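Ticket 3373
Queue: Gallery systems, Sorkmont Arts Centre
Subject: Benefit auction catalogue shows every work as Lot 2
Priority: High (was Low, then the director opened the page on her phone)
Status: Resolved, pending sulking

Reported by front desk, September

The online catalogue for the studio rebuild auction has gone strange. All the works come up as Lot 2. The ceramic heron is Lot 2. The large charcoal triptych is Lot 2. A bidder has rung to ask whether she's won all of them. Please advise what colour my face should be.

Systems, 9:40 am

Confirmed. The catalogue runs on Trarkix, which takes its lot numbers from the spreadsheet kept by the Clornilow print workshop. Somebody has merged the header cells to make them look nicer. They do look nicer. Unmerged them and re-ran the import.

Systems, 10:15 am

Import finished with no errors, which with Trarkix is usually a bad sign. Lots are now numbered properly, but the reserve on every work has become $1000, including the tea towel. Pulled the catalogue offline before someone took the tea towel seriously.

Front desk, 10:22 am

Someone has taken the tea towel seriously. Bid attached.

Systems, 11:05 am

Found it. The reserve column is labelled "Reserve" in the spreadsheet and "reserve " in Trarkix, with a space on the end. When it can't match the column it falls back to the default and keeps quiet. Renamed the column. Reserves now correct on the test copy. Have voided the tea towel bid and written the bidder a nice note.

Pryor gallery liaison, 12:30 pm

Our four loan works are showing up under "Sculpture". They are watercolours. The artist has noticed and is being gracious about it in a way we find worrying.

Systems, 1:10 pm

Category codes were shifted one row down by the same merged header. Watercolours are watercolours again. The heron spent the morning as "Textiles" and has been restored to ceramics. Cleared the page cache, waited, cleared it again with more feeling.

Front desk, 2:45 pm

Looks right on the desk computer and on my phone. Looks wrong on the foyer screen, which still has the lot of them at $1000.

Systems, 3:20 pm

Foyer screen keeps its own saved copy of the page and refreshes overnight, or when unplugged. Unplugged it. Catalogue is live again and the numbers match the printed booklet, apart from page 2 of the booklet, which has its own problems and its own ticket.

To do before the next auction:
Lock the header row in the Clornilow spreadsheet.
Ask Trarkix support whether a failed column match could at least be mentioned to someone.
Replace the foyer screen's saved copy with the live page.

Closing unless anyone objects by five.

Front desk, 4:50 pm

No objection. The tea towel bidder would like to know if she can still have it.
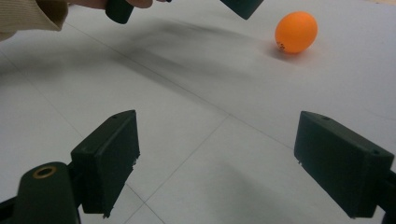

Photo: Sorkmont Arts Centre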